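Home Games shelf Solo plays About me Get in touch

Three evenings with Woltidus

I have been promising a proper write-up of Woltidus since May, and my brother has started asking whether I've lost the rulebook. I haven't, although it did spend a week under the sofa. So, with a pot of tea beside me and the game still set up on the dining table (we are eating off our knees again, sorry love), let's get on with it.

Woltidus is a trading and exploring game for two to four players, and the whole thing takes place along one long, winding river. You start at Lisevau, the port at the mouth, with a leaky barge and 200 crowns, and you try to get upstream to the old salt mines before the winter deck runs out. You can carry cargo, hire crew, quarrel with the toll keepers or simply drift about making a nuisance of yourself, and I have tried all four. First player to 700 crowns wins, or whoever is richest when the snow comes.

Our first evening was a bit of a muddle. We missed the rule about mooring, so everybody was sailing straight past the toll houses for free, and my sister-in-law had 100 crowns' worth of pepper in her hold before anyone thought to check page six. She still counts that one as a win and I've stopped arguing.

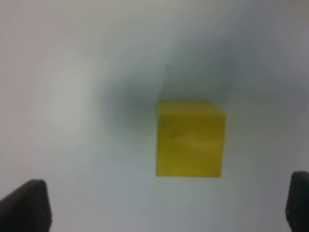

The second evening went far better. Once you moor properly the river gets crowded, and that's when the game wakes up. There are never enough berths, so you find yourself paying a rival to shove off early, or sitting tight out of pure spite while the weather turns. I do love a game where you can talk your way out of trouble! The crew cards are a joy too – there is a pilot who refuses to sail after dark, which cost me dearly twice in the same night.

My grumbles are small ones. The winter deck wants a very thorough shuffle, or you get three frosts in a row and the game ends with a whimper. The player aids are printed in a tiny grey type that my eyes don't care for. And with two players the upper river feels rather lonely, so I'd save it for three or more.

On the third evening we finished at five to eleven, with two of us neck and neck, and then we sat talking about it until the tea had gone cold. I'll be trying the Kimmont map next, the one with the locks.

Comments

Arash Rezaei: We missed the mooring rule as well, it really ought to be on the aid. Try taking out one frost card with two players, it helps a lot.

pennyfarthing: Is it all right for a keen ten-year-old?

Reply from the author: I'd say so, if they don't mind a bit of adding up!

Recent posts

Packing for a games weekend in Bragança
Sleeves, yes or no?
My favourite small box games for trains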